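Ventilateur de bureau Pleria : deux étés et demi avec, mon avis

Acheté en avril, 19 euros en déstockage chez Clavine, la boutique en ligne. Je précise parce que le prix normal est plus haut et que mon avis serait moins gentil à plein tarif.

Je travaille chez moi, pièce au dernier étage, plein sud. L'ancien ventilo (un Vumine) faisait un bruit de tondeuse, impossible d'avoir quelqu'un au téléphone. Donc critère numéro un : le bruit.
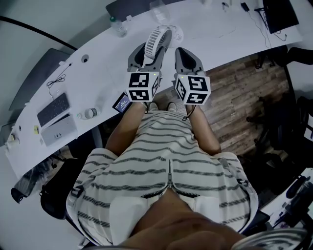
Vitesse 1, on ne l'entend presque pas. Vitesse 2, un souffle régulier, ça passe en réunion. Vitesse 3 -- à éviter, il y a une vibration dans le pied qui remonte dans le plateau du bureau. J'ai collé des patins en feutre dessous, c'est mieux mais pas parfait.

Le débit d'air : correct à un mètre, plus grand chose après. Ne comptez pas dessus pour rafraichir une chambre. Le câble est trop court, comme toujours. Rallonge obligatoire chez moi.

L'inclinaison tient bien, pas de tête qui pique du nez au bout d'un mois. Par contre pas d'oscillation, et la notice est traduite n'importe comment ("appuyer le vent pour marche").

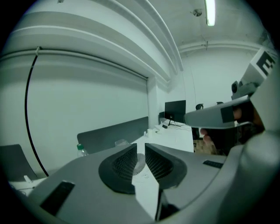
Nettoyage

Gros point noir. La grille avant est clipsée avec 2 ergots minuscules, j'en ai cassé un dès la premiere fois. Depuis je passe le pinceau entre les ailettes sans démonter, et un coup d'aspirateur. La poussière se met surtout derrière, côté moteur.

SAV contacté pour l'ergot : réponse en 2 jours, pas de pièce détachée, on me propose un bon de réduction. Bof.

Je mets 3,5 sur 5. Pour un bureau, oui. Pour dormir, prenez autre chose, le voyant bleu éclaire la moitié du mur et on ne peut pas l'éteindre (scotch noir, réglé). 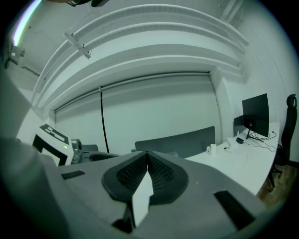

Lakshmi Marar : Même modèle, même ergot cassé ! Un point de colle et ça tient depuis. Pour la vibration en 3, resserrez la vis sous le socle, elle se desserre toute seule. Chez moi ça a tout changé.

Merci, vis resserrée hier soir, nettement moins de bruit. Je laisse la note comme ça quand même, a cause de la grille.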